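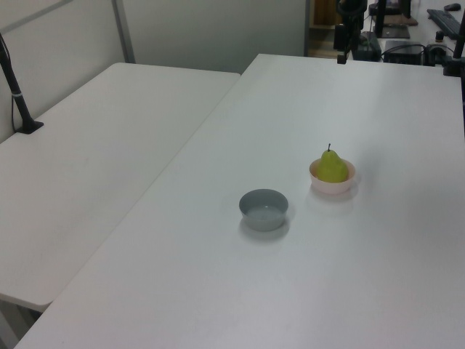
Project diary, Walczak laboratory, Clellthorpe site
February. Entry kept by Filipa Arruda on behalf of the manipulation group.

Work began at half past eight. The object set for the transfer task remains as agreed at the last review: one grey bowl, one pink bowl and the green pear. The instruction given to the policy is unchanged, namely that the pear is to be taken from the pink bowl and placed in the grey one. The arm is then to withdraw and stop.

The purpose of the present series is to establish whether the policy trained with corrected demonstrations performs better than the one trained without them. Both were trained on the same number of recordings. The first, referred to in these notes as the plain policy, had 500 complete demonstrations, all carried out by an operator from start to finish. The second, the corrected policy, also had 500, of which 300 were ordinary and the remainder were short recoveries, in which the operator took over at the point where an earlier version of the policy had gone wrong and brought the task to its end. Dr Kalinowski asked that the totals be kept equal so that any difference could not be put down to the quantity of material.

The recoveries are shorter than the ordinary recordings. Equal numbers therefore do not mean equal hours, and the corrected policy has in fact seen less movement overall. Rima Nseir raised this at the planning meeting and it was agreed that the report should state it plainly. A comparison by hours may be run later if the machine is free.

Each policy is to be given 90 trials. The starting positions were drawn up in advance by Zoriana Stelmakh and are held in a sealed list, which the person resetting the table opens one line at a time. The order of the two policies is mixed throughout the list. The person scoring does not know which of them is running. Last autumn's series did not have this safeguard, and the group has since taken the view that its results should not be quoted outside the laboratory.

Scoring follows the four-step scale: reach, grasp, transfer, release. A trial counts as a success only where the pear comes to rest in the grey bowl and remains there when the arm has stopped. If the pear lands in the bowl and the bowl is pushed along the table in the process, the success stands but the movement is noted. Contact with the rim is noted separately.

The morning session was given over to the plain policy and the corrected policy in mixed order, as described. I scored and Zdzisław Witkowska reset. We reached the end of the first page of the list shortly before noon. There were two interruptions. The first was a lost connection to the controller, which Zdzisław restored by restarting the Gravo service on the workstation. The trial in progress was void and has been repeated under the same line number. The second was my own error. I had pressed the key for "grasp" when the arm had only reached, and I did not notice until the following trial had begun. The entry has been corrected by hand and initialled by both of us.

Some general remarks on the failures, offered before the results are opened and so without knowledge of which policy is responsible.

The most common fault is a grasp taken too high. The fingers close at the narrow part of the pear near the stem, the lift begins, and the fruit swings and slips back. In several trials the arm carried on to the grey bowl with nothing held, opened over it and withdrew as though the task had been completed. These have been scored as "reach" only. In other trials the arm paused after the slip, went down again and took the pear lower on its body. I was struck by how deliberate the second attempt looked, although I am aware that such impressions are of little value and that the list will show whether they belong to one policy or the other.

A less frequent fault is that the pink bowl is lifted together with the pear. The fruit fills most of the bowl, and fingers set low on it have little room at the sides. Zdzisław has suggested a larger bowl for the source position. I have recorded the suggestion but recommend that nothing be altered until both policies have completed their trials. A change halfway through would leave us with two small studies in place of one.

Releases have been sound on the whole. Where the pear was dropped from too great a height it rolled against the side and settled. In one trial it came to rest across the rim, stayed for a few seconds and then fell outward on to the table. After discussion this was scored as a transfer without release. Szymon was consulted by telephone and agreed, and asked that the rule be written into the scoring sheet so that the same decision is made by whoever is on duty. I have added the following sentence: "An object supported by the rim when the arm has stopped is not considered to be in the bowl."

After lunch the session resumed with Rima scoring and myself resetting. It is instructive to change places. The resetting position gives a poor sight of the grasp but a very good one of the approach, and I observed that the arm tends to come in from the same side whatever the arrangement of the bowls. When the pink bowl is placed well over to the right of the working area the approach becomes long and rather awkward. I went back through the demonstrations on the screen during the tea break. Almost all the operators, myself included, had brought the arm in from that side. The policy has learned our habit. The matter does not affect the comparison, as both sets of recordings share it, but it should be mentioned among the limits of the study, and the guidance to operators at Nuratari, where the next set will be collected, should ask for a greater variety of approach.

Agreement between scorers was checked in the afternoon in the usual way. Zoriana watched a selection of the morning's recordings without sight of my marks and scored them afresh. We differed on one trial, in which she gave "grasp" and I had given "transfer". On viewing it together we found that the pear had left the fingers just before reaching the grey bowl. Her mark has been adopted.

The camera positions were checked against the reference at the close of the session and no movement was found. The recordings have been copied to the group store and the copy verified.

Matters outstanding:
The second page of the list is to be started tomorrow, with Zdzisław scoring.
The finger pads show wear on the inner face. Rima will compare them with the spare set but will not exchange them during the series.
Zoriana is to prepare the table of results in blank, so that its layout is settled before any figures are known.
The draft method section requires a clearer account of when an operator was permitted to take over. At present it says "when failure appeared likely", and Szymon considers this too loose for another laboratory to repeat. He proposes that we list the conditions used in practice. I have begun such a list and have so far entered the missed grasp, the lifted bowl and the arm standing still for about ten seconds.

Session closed at twenty past five. The list was returned to the cabinet and the key to Zoriana.

F.A.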